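2024年7月30日　Kumudini Weerasinghe

本网站使用 Cookie 以改善您的浏览体验。继续浏览即表示您同意我们的 Cookie 政策。

好，开一串讲过家家厨房用的那些东西。上次随口说了句“真杯子真盘子比成套的玩具餐具好用”，评论区一下子热闹了，私信也来了一堆，一条条回实在回不过来，干脆集中写在一起。想到哪写到哪，顺序乱请见谅。

先说我的前科。最早我是买成套的，Wilero那种一大盒，锅碗瓢盆连蔬菜水果全配齐，拆开来真的好看！可是杯子小得只够塞进两根手指，盘子放一片面包就满了，小朋友玩两下就跑去翻厨房的柜子，拿走我喝咖啡的杯子。

后来我想通了，与其让他们惦记我的杯子，不如直接给大的。所以现在的配法是：餐具用正常尺寸，食物用玩具。大盘子配小草莓，看着有点滑稽，可是摆起来特别过瘾，盘子里能放下一整顿饭。

盘子我强烈建议买大的，越大越好（当然桌子要放得下）。大盘子是整张桌子的中心，什么都往上面搁：煎蛋、蛋糕、披萨，或者一只找不到家的橡皮鸭子。小盘子当然也可爱，但小盘子永远在地上。

颜色这件事我纠结了很久。一开始全买大红大黄，桌上一摆跟促销摊位一样，眼睛都花了。现在餐具走淡的，浅绿、浅紫、蓝，食物反而要鲜艳，红的就红，橙的就橙。这样草莓放在哪儿都一眼能看到，收的时候特别省事。

有人问浅紫色的盘子会不会很怪。不会！我刚开始也犹豫，Natnael说像牙医诊所的漱口盆，我气了半天。结果橙子往旁边一放，好看得不得了，他现在也不说话了。

杯子：一定要有把手的。没有把手的杯子在小朋友手里就是一个会滚的东西，有把手的还能假装倒茶、假装干杯、假装烫到。最好有两个颜色，一个归客人一个归主人，能少吵很多架。三个人的时候怎么办我也没想好，轮流当服务员吧。

食物我挑得比较严，宁可少几样。我心里排前面的是：香蕉，要剥开的那种；草莓；橙子片。都是一看就知道是什么的，两岁也认得出来。茄子和甜椒买过，做得倒是很像，可是谁过家家会点一盘茄子呢……（我妈会。）

剥开的香蕉单独夸一下。那几瓣皮往外翻着，趴在桌上像只小章鱼，我家每个来做客的小孩第一件拿的都是它。Christos的女儿抱着它吃了一整顿真的晚饭，临走的时候还不肯松手，最后她爸拿一根真香蕉换回来的。

草莓的问题是太小，会跑。沙发缝、拖鞋里、洗衣机门的胶圈里，我都捡到过。所以草莓至少备两颗，丢了一颗不至于全店停业。如果家里有什么都往嘴里塞的宝宝，这种小的先收起来，等大一点再拿出来玩。

番茄酱！我本来觉得调料瓶是凑数的，大错特错。有一个红瓶子在桌上，所有菜都要挤一遍，草莓要挤，橙子要挤，水杯里也要挤，还自带音效。买一个个头大一点的，抱着挤才有气势。

有人问要不要买切切乐，就是中间带魔术贴、拿刀一切两半的那种。我家有过，声音是真解压，可是玩半年魔术贴里全是头发和地毯毛，水果粘不回去，抽屉里一堆半个的梨。后来送给楼下的Rimantas了，他家小孩接着切，听说也全是半个的梨。

再说预算，很多人关心这个。我把这两年陆陆续续买的加了一下，一共965块，数字出来的时候我自己也愣了一下。里面真正天天在用的其实没花多少，大头都是那种“买来觉得会玩”的，比如一台会响的收银机，电池装进去第一天我就后悔了。

省钱的办法：餐具去逛杂货店的尾货架，单只的杯子经常便宜得离谱，反正过家家又不用成套。我在Bolley门口的筐里翻到过5块钱一只的，釉有一点点不匀，完全不影响假装喝茶。

摆桌子也有人问，还有人要我画示意图，饶了我吧，我画的杯子像马桶。我的办法很简单，大盘子先放，放靠里一点，留出前面的地方给手。然后是杯子。食物最后随便撒，真的是撒，摆太整齐小孩反而不敢动，站在那里看你。

桌面我喜欢白的。白桌子显脏，我知道，我知道，Charalambos每次来都要提醒我一遍。可是彩色的东西放在白桌上真的清清楚楚，少了什么扫一眼就晓得。木头色的桌子也试过，香蕉放上去直接隐身。

还有就是别把桌子塞满！我以前恨不得所有家当都摆出来，结果大家只会把东西从左边推到右边。空一点，才有地方“做饭”。

好啦，前面都是嘴上说，给你们看看大盘子、杯子和玩具水果凑在一张白桌子上的样子。

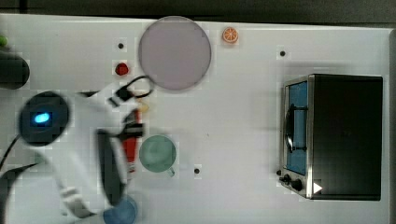

三张里都有浅紫色的大盘子和那片橙子，颜色搭不搭你们自己评。

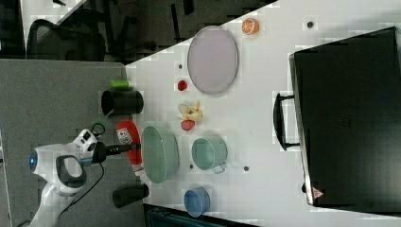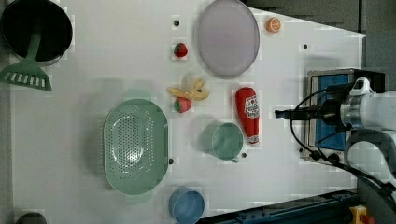 接着讲收拾，这个才是重头戏，问的人最多。我的原则是不分类。对，不分类！以前我买过一套带标签的收纳盒，水果一格、餐具一格、调料一格，坚持了一个星期，后来所有东西都住在水果那一格里，标签还被撕下来贴在了猫身上。

现在就一个大筐，食物全部扔进去，餐具叠好放筐旁边的矮架子上。大盘子垫底，杯子放上面，把手朝外，小朋友自己也能拿。从喊“收摊啦”到桌面清空，大概20分钟，其中大半时间花在劝人把香蕉放下。

“收摊啦”这三个字很重要，不要说“收拾玩具”。收摊是游戏的一部分，打烊了，厨师要下班，服务员要擦桌子。说收拾玩具就只剩下收拾玩具了，谁都不乐意。

擦桌子给他们一块小抹布，微微湿的就行。会擦得一道一道的，别当着面重擦，等人睡了再说。我有一次没忍住，被当场抓住，解释了很久。

清洗：塑料的食物我用洗碗布加一点洗洁精，擦完冲干净，摊在毛巾上晾透。里面空心的要捏一捏，看有没有水跑进去，有水就倒过来多晾一阵，不然会发霉，切身教训，那只玉米我到现在还记得它的味道。

布做的、毛绒的食物看洗标，能进洗衣机的装洗衣袋。不能机洗的我就局部擦一擦，然后放在太阳底下晒。不要烘，我烘过一个布做的汉堡，出来变成了一块饼干。

真杯子真盘子就跟家里的碗一起洗，这也是我喜欢用真餐具的原因之一，不用单独操心。有磕口的马上淘汰，别舍不得。我有一只特别喜欢的四月份磕了个小口，最后拿去种多肉了，多肉没活，杯子还在。

再回几个私信里反复出现的问题。

“要不要买玩具灶台？”地方大就买，地方小真不用。我们家的灶台是一个倒扣的鞋盒，上面用马克笔画了四个圈，用了两年多，比收银机受欢迎。换过几次鞋盒，圈越画越圆。

“几岁能玩？”我家是一岁多开始往盘子里放东西，那时候放进去拿出来就很高兴了，不会真的“做菜”。到了三岁左右开始有剧情，会有人来投诉菜太咸。现在7岁的表姐来了还是会加入，不过她只当店长，负责收钱和发脾气。

“东西越来越多怎么办？”轮换！桌上只放一部分，剩下的装袋子塞到衣柜顶上，隔一阵子换一批。换回来的旧东西跟新的一样受欢迎，有个梨子消失了一个夏天，回来的时候大家差点给它开欢迎会。

“送人送什么好？”如果对方家里已经有一堆了，送一样怪一点的单品，比大礼盒讨喜。我收到过最好的一样是一片布做的吐司，就一片，Rimantas的太太缝的，边上有点歪，现在是镇店之宝。

有人让我把购买链接列一下，这个真列不出来，一半是杂货店捡的，一半是别人给的，包装早扔了。你们照着颜色和大小找就行，浅色的大盘子、带把手的杯子、鲜艳的水果，别的慢慢添。

啊对了，还有汤勺和锅铲，差点漏掉。不要用太长的，挥起来会打到灯，也会打到妹妹。木的比金属的安静很多，早上六点钟开张的餐厅会让你懂我在说什么。

今天先到这里，楼下在按门铃，应该是Christos来还我那把锅铲了。还有问题就留在下面，晚上等这边收摊了我再来翻。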